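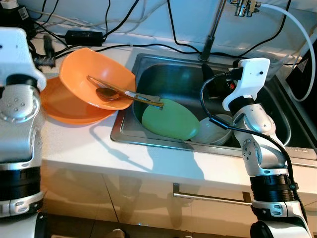

The Birnel side would like fewer clean runs from us and more messy ones, if the message that came in overnight is to be believed, and it went on to ask whether we could stop throwing out the episodes where a dish gets set down badly and then picked up again. They read through the whole February batch and their feeling is that the policy has learned what a good grasp looks like and has no idea what to do after a poor one.

19 March 2021, Junero kitchen bench, sink task

I have been chewing on that all morning, and I think they have a point, though it stings a little after all the care we took in February to keep everything tidy. We had a rule then that any episode with a second attempt in it went into the reject folder. I looked in there today and it holds 416 episodes, which is a lot of afternoons! The good news is that I never deleted a single one of them (I am a pack rat about data, as anyone who has had to share a disk with me knows), so we can go back through and pull out whatever is usable.

The kept set stands at 1,340 episodes as of this morning. The target we agreed on with Azevedo is 2,000, and I would dearly like the recovered ones to count toward it. I have written to ask. If they say yes, the end is suddenly in sight, and if they say no, well, we carry on as planned and the rejects become a separate set for Birnel to play with.

Now for today's session. Same task family as before, dishes in and around the sink, both arms available, operator free to choose which one does the picking. We are using the colored dishes again, the orange ones and the light green plate, plus the white bowl. I like having the white bowl in the mix, as it gives the model something pale to find next to something colored. Flatware rides along in the orange bowl for some of the starts. I have not decided whether a spoon sliding about in a bowl counts as part of the task or just as bad luck, and I suspect I will change my mind on that more than once before we write the instructions up properly.

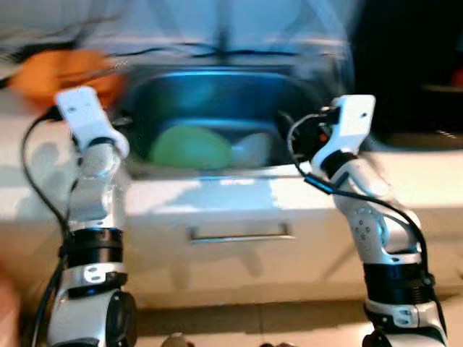 The other thing I want to get down before I forget is the business of blur. When the head view swings over quickly at the start of an episode, the first stretch of images is close to useless for telling one dish from another, and the Jasside loader currently hands all of it to training with the same weight as everything else. I used to trim those stretches by hand. Then I got tired of it and stopped, so the February batch is half trimmed and half not, and I am sorry to say I did not keep a note of where the change happened. My proposal is that we leave them all untrimmed from here on and put a flag on the fast part, so that whoever trains can decide. A robot that has to work in a real kitchen is going to see plenty of smeared plates, after all, and I would hate to hide that from it.

A few bits for whoever takes the bench next:

Start each episode with the dishes placed by hand, and do not put them back in the same spot as last time. I caught myself doing it over and over this morning, always the plate on the left, out of pure habit.

If a grasp slips, keep recording. Try again at your own pace, finish the task, and mark the episode "recovered" in the notes column. Please do not use "failed" for these, the script still sweeps anything with that word into rejects and I have not fixed it yet.

Write the prompt the way you would say it to a friend at home. "Put the green plate with the orange one" is fine. We have far too many that sound like a parts list.

Check the gripper cables on both sides when you sit down and again after your break.

I plan to go through 100 of the old rejects tonight with a pot of tea and sort them into recovered, hopeless and "what on earth was I doing". That should tell us if the rest are worth the trouble. Still to do after that: fix the sweep script, add the flag for fast head motion to the Jasside export, and answer Birnel, who have been very patient with me.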